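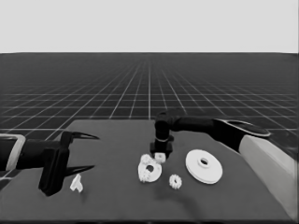 olwood_user wrote that the meter should be read at the same hour on each day before anyone looks for faults, and I have now done that, so I am posting the results as a new thread.

Standby consumption too high, three-bed terrace

The annual total on my last bill was 2,839 kWh. With everything I know of switched off at the wall, the meter still shows a steady draw of 367 W. The fridge-freezer was unplugged for the test. Heating is gas, controlled by a Brandasard programmer fitted in August. The consumer unit is the original one. How do I find the load without lifting floors?

Posted 18th November

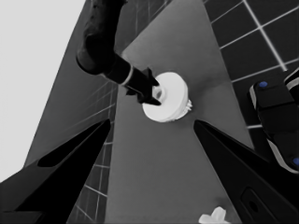 Switch off the circuits one at a time at the consumer unit, says wimitberg, and write down the meter reading in watts after each. Leave each one off until you reach the end of the row. The step where the figure drops is the circuit you want. Wait a minute between steps, as some in-home displays are slow to update. Shut down any computers first.

A constant draw of that size is more than a router and a few chargers would take. Check the immersion heater switch, although an immersion normally takes up to 3 kW when running and would cycle on its thermostat. Electric underfloor heating in a bathroom is more likely. So is a towel rail on a fused spur, which people forget because there is no plug. Look for spurs inside cupboards and in the loft.

havlicek_h
Mine was the towel rail. Bought a plug-in meter first and it was no use at all for this, it only sees what is plugged into it.

brandasard_owner
The programmer itself uses very little, but the pump it switches does not. Some older pumps carry on running if the valve microswitch sticks, even with the boiler off. Put your hand on the pump body, carefully as it may be hot, and feel for vibration. That would still leave most of your figure unexplained, so do the circuit test as well. If the draw stays the same with all the circuits off but the main switch on, stop there and get an electrician. Don't take the cover off the consumer unit.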